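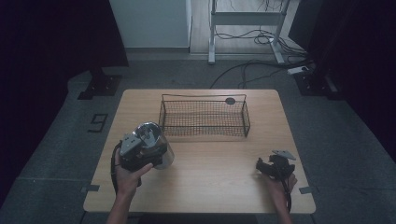
What do we need to buy before the second station goes in? Finger pads first, then cables, then a proper look at the Kristiansen arm quote.

December 2022, bench notes, equipment plan

Budget left is 1789 and it has to stretch to spring. Not touching the arm money, separate pot.

Pads. Current ones getting ragged on the top edges, fabric lifting. Vevellow do them in packs of 30, cheaper per pad than Hosier but Hosier post next day. Want a spare set per gripper plus one in the drawer. Leaning Vevellow.

Table is fine. Keep the pale wood top, though the glare is bad in the middle and I'd like a matt mat costed. Brokero list one at 57, no idea on delivery. Ask.
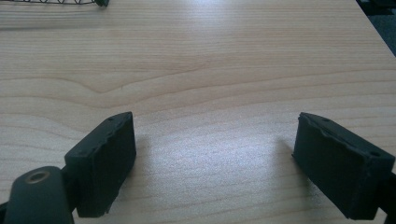 Folke Sandberg reckons the mat is money wasted and we should move the lights first, which costs nothing. Fair. Try the lights, mat goes on the maybe list.

Cables. Longer ones, and clips to keep them off the floor. Put down around 200 for the lot incl. a second power strip. Natanael Evangelista to check what we allready have in the cupboard before I order.

Props. Mesh basket and metal bottle cover most of the pick and place work. Would like a second basket the same so both stations match, check they still sell it. Bottles we can bring from home.
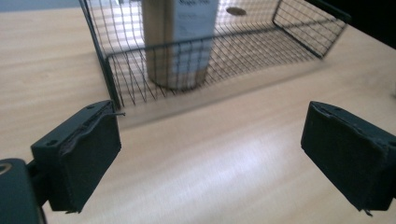

Arm quote

Kristiansen sent theirs in October and its probably lapsed. Need a fresh one with mounting plate and training day as seperate lines, last time it was all one figure and no use to anyone. Ask about lead time too. Second station waits on that.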